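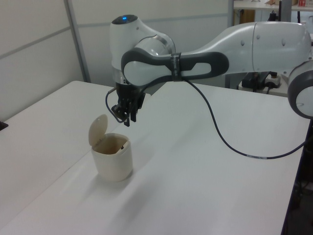
Abdelkrim Kamel

Progress note to Zelmont, November. Household chores line, Trastanska bench. Short one, I'm writing between runs.

Where we are. Lids and small bins, as agreed. Total logged attempts now 3639, all chores together. Spreadsheet goes to Đỗ tonight, please read that for the breakdown and not this page.

Lids first. Opening is fine on most shapes. Closing is worse than I wrote last time. A hinged lid that stands straight up needs a push from behind and then a soft press, and the arm tends to do the press too early. Rewrote the approach, 18 tries on the new version so far, too few to give you a rate. Small knobs still a problem. Grip has to land nearly centered or it slides off the side.

Pale things on a pale table - depth is poor there. We knew this in the proposal but I under-budgeted for it. Want to try a darker mat and also more light from the left. Cheap, will do both this month. 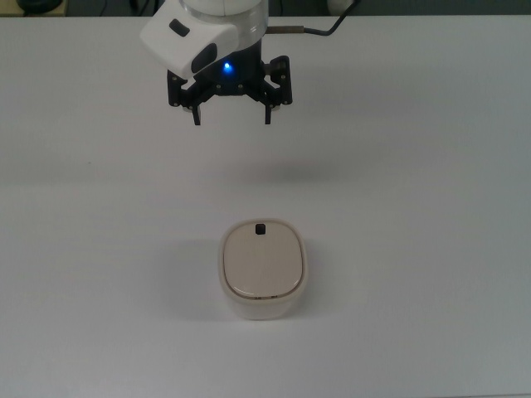 Gripper open over the small lidded container, Trastanska bench.

Speed. A person shuts a bin in a second or two. Ours took 30 seconds on the slow setting and I am not going to raise it untill the press is sorted. So to the question in your last email, can it do a kitchen yet: no. Can it do one chore on a clear table with someone nearby, yes, some chores. Clutter we have not started on, I'd rather say so now than in the spring.

Shop-floor side. Prarkidlow want bin emptying along a packing line and asked for a demo. I said not before we have four chores running back to back without a reset. Currently two do. Wiping is third, close. Fourth is open, suggestions welcome.

Money. On budget except cables and finger pads, wich we go through faster than planned. Small overspend, moved from travel. Need your ok in writing for that.

Next: new press routine, mat test, wiping. Send questions before noon if you can, afternoons I'm at the bench and don't see mail.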